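Can a robot do my bathroom yet?
06/02/2018

I get asked this more than anything else I write about, usually by people who have just finished scrubbing something. So this month I went looking for a proper answer, and I spent a long afternoon at Indavstead, where a little outfit called Melto tests machines on ordinary chores in a mock-up apartment.

Short version: sort of, slowly, and please don't throw out your sponge! The kitchen stuff is coming along (I watched a plastic bowl go into a rack and cheered out loud). The bathroom is the hard room. Mirrors confuse the cameras, chrome and glossy white confuse them more, and everything people leave by the sink is small and a different shape from its neighbor. Melto's chore list has 80 jobs on it, and so far they're happy with 14.
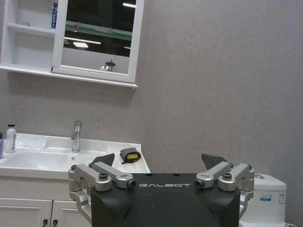
A Galbot gripper at the bathroom sink, with a gray pouch sitting at the right end of the counter.

The pouch sort of thing is what I'd never thought about. A bottle is easy enough, it has sides and it stays put while you grab it. Cloth folds, slides and hides its own edges, and the grip that works on a faucet handle is all wrong for it. My own counter has two soft bags on it right now, plus a hairbrush I don't even want to think about.

I asked what a machine like this would cost at home and got a laugh. The number I'd pay is $3,000, tops, and only if it does the toilet too.

Next month I'm off to Fleury to see the shop-floor side, where Avska has arms packing parts into trays. Send me your chore questions before then, I've got 34 already and I read every one.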